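Home Projects Reports Timetable Contact

Gripper comparison, two arm bench – short report
Mieczysław Domański, Lonurville

Aim: find out which gripper is better for thin things. Pens, markers. Left arm has the linkage one with slim fingers, right arm has the chunky one.

Method. Pick up pen, hold, put in paper cup. Same start pose every run, same speed. 518 tries over 2 sessions, logged by the Fasari controller. Lost part of the first log – my fault, wrong folder.

Results so far. Slim fingers drop less but the pen twists if gripped near the end. Chunky fingers hold it straighter, but knock the cup over more then I expected. 11 runs thrown out for bad calibraton. 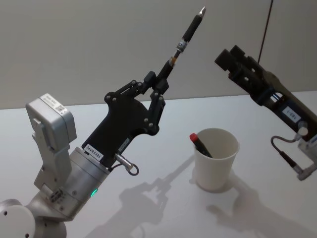 Fig. 1. Left gripper holding the black pen, right gripper open, red-capped marker in the cup.

Still to do: softer pads on the right fingers, try a heavier cup. Supervisor wants the grip force plots too – will add before the Drurkdale visit.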